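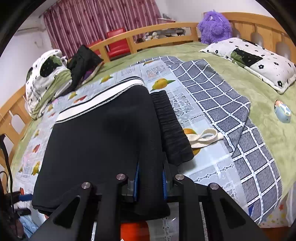 2022-05-30, entry 453
Folding, soft stuff (continued from the sweaters)

Bedroom again. The big table at Zevesbridge is buried under Elis's curtain job and I wasn't going to move all those pins, so I took the pile home and worked on the bed. I like working on the bed, to be fair. You get enough give under your hands that the cloth stays where you put it, and you can walk around to the other side when a sleeve is being awkward. The bad part is my back, and the fact that everything slides toward the middle sooner or later.

Where we left off: Efa wants one way of folding for the whole Kudier drawer unit, so that anybody can put a clean pile away and it comes out looking the same. Good idea on paper! Sweaters were easy. T-shirts were easy once we stopped arguing about sleeves. What's left is everything with elastic in it, plus the things that are long and thin, plus things with straps, and I had been putting all of those off since March.

The black one with the white waistband

Spent most of the time on this and I'm still not sure about it. The waistband is wide and white with thin black stripes on it, and then there's a stitched join where it meets the black. It's a nice-looking thing. It is also the reason the whole piece won't behave, because the band wants to be one width and the cloth below it wants to be another. Fold it straight down the middle and the band lines up lovely while the bottom corners poke out like ears. Fold it so the corners match and the band goes crooked.

First try was the plain one from the T-shirt page: in half lengthwise, sides matched, then up from the bottom in thirds. Came out fat at one end. When I stood it on edge in the drawer it leaned on its neighbor and slowly opened up. No.

Second try, I did the sides first. Laid it out flat, smoothed from the waistband down, brought each side in until the edges ran straight, and only then folded up toward the band. Much better. The curved part of the side turns into a little triangle tucked inside, and you end up with a proper rectangle to work with. Elis had suggested this ages ago for the aprons and I told him it was fussy. Sorry Elis, it's fussy and it works.

Third try was the roll. I know Efa doesn't want rolls (and I agree with her for cotton, it wrinkles in rings) but this cloth doesn't seem to hold a crease much, so I thought, well, let's see. The roll looked great for as long as I had my hand on it. Then the elastic pushed back. I could tuck it into its own waistband, sock style, but that stretches the band and I'd rather not do that to somebody's good clothes.

So it's the second try for now. Band on the outside or on the inside? I went with outside. The white shows up when you look down into a drawer full of black things, and black things are the ones people always pull out and put back wrong.

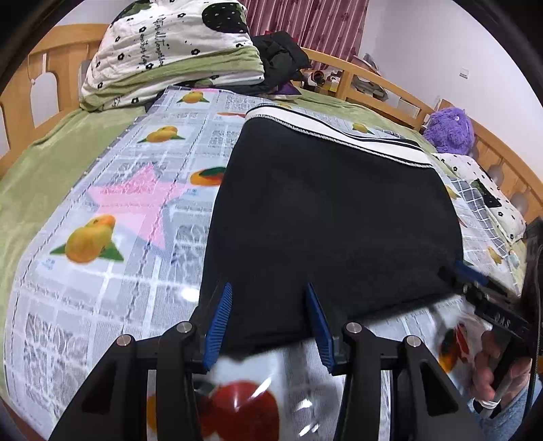
Black piece opened out, waistband to the far side.

Note on laying out: waistband away from you, always. I kept starting with it toward me, out of habit from pants, and then every smoothing stroke pushes the elastic up into a ridge. With the band at the far side you hold it down with one hand and pull the cloth toward you with the other. Also take the fullness out before the first fold and not after. Once there's a fold in it, any lump underneath just travels.

Second note, and this one is for me: a busy print underneath is really useful. I was worried I'd lose sight of edges on all that fruit and plaid, but a plain black shape on a pattern is about the easiest thing there is to see. You can spot right away if one corner is dragging. I even started using the printed lines to keep myself square. On the table at the workshop, which is dark, I'd be squinting at it. Ask Efa if we can have a light cover for that table. Doesn't have to be lemons.

The ribbed knit

Black, long, ribbed. It was already folded down to a narrow strip and I nearly left it alone. The ribs run across the strip, and they do half the work for you if you let them: fold along a rib and it sits, fold across at an angle and it twists back on you like a wet towel. So the rule for ribbed things should be to follow the rib, even if that means the final packet comes out a bit narrower than the chart says. I'd rather have narrow and quiet than exact and fighting me.

What I haven't solved is length. As a strip it's too long for the drawer. Folded in half it's fine, in thirds it gets a belly in the middle. Going with half, and it can live at the side of the drawer where it has a wall to lean on.

Straps

Only played with this a little. A cream strap, the looped sort like you get on a tote bag, and I have no rule for it whatsoever. Straps are the thing that will ruin the whole system, I can feel it. If they go inside the fold you get a lump, if they hang out they catch on the next thing and you lift three items when you wanted one. My best guess is flat along the long side with the loop turned back under. Elis thinks bags shouldn't be in the clothes drawers at all and should go on hooks. He may be right but Efa's list has them, so they're in until she takes them out.

Drawer fit

The Kudier drawer is 52 cm across inside. I measured it again after last time, when I wrote down the outside width like a fool and all the packets came out too generous. The Trevor dividers fit if you put them in front to back. Side to side they bow. The Busex ones don't bow, but they have that lip along the top and knits snag on it, so those are going back unless someone wants them for socks or tools.

Finished height for everything with elastic, going by today: a hand's width plus a thumb. I know, I know, that's not a measurement. My hand and Efa's are close enough, and Elis can use his and leave off the thumb. I'll put a real number in the chart when I've done more than one kind of waistband.

Blankets, since they were there

The plaid one, gray and white, got pushed off to the side and I ended up folding it later just to get it out of the way. A grid pattern on a blanket is cheating. You put line on line and it's square, no smoothing, no checking. If we ever have to teach this to people who've never folded anything properly, start them on a plaid blanket and let them feel clever before giving them a fitted sheet. (I am not writing a fitted sheet page. Somebody else can write the fitted sheet page.)

For the chart, so far

Elastic waist, flared or curved sides: band away from you, smooth toward you, sides in first until straight, fold up to the band, band showing.
Ribbed knits: follow the rib, halve the length, store against the drawer wall.
Straps: open. Try turned under.
Rolls: not for anything with a wide band.

To do

Try the sides-first fold with a soft drawstring waist. I have 2 at the workshop in the mending basket.
Leave a packet in the drawer for 6 days with people going in and out as normal, then see if it's still standing.
Ask Elis whether he wants his clips back, they're in my coat.
Efa to decide: band showing or band hidden. I've said my piece above, she can write hers in the margin.
Iron the T-shirt samples again before anyone compares them with these. They've been at the bottom of my bag.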